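**Ticket: left arm drops out of sync during bear stick episodes**
Project: Elier, table 4
Opened by: Nafula Khaemba
Status: open, spiritually closed

**09:10, Nafula.** Left arm trails the leader by a visible beat whenever I go for the bear stick. Right arm is fine and knows it. Of the 200 episodes on the March list, 6 are already in the reject folder.

**09:35, Gwilym.** Have you restarted the recorder?

**09:37, Nafula.** I have restarted the recorder, the arms and my attitude. Same lag.

**10:20, Gwilym.** Pulled episode 3810. The joint log is clean, but the video timestamps jump every time the disk writer wakes up. So the arm isn't late — the chest camera is early. Please don't retune the gains.

**10:22, Wenjie.** I retuned the gains.

**10:41, Wenjie.** Gains put back. Moved the disk writer to its own process and set the buffer to 4. Nafula, one more start pose before you record, please. Both grippers clear of the props, hold still, then go.

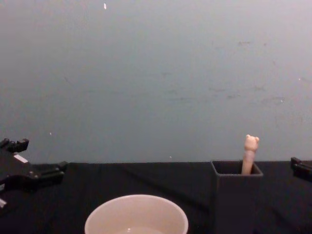 *Start pose, chest camera, after the buffer change. Bear stick in the dark container, bowl up front.*

**11:15, Nafula.** Recorded a short batch. Timestamps are even all the way through, and the left arm arrives when I do.

**11:30, Gwilym.** Good. Leave the 6 rejects out of training and re-record them under the same task name. Not "bear_final_2". Keeping this open until Zorica has run the sync check on the full batch.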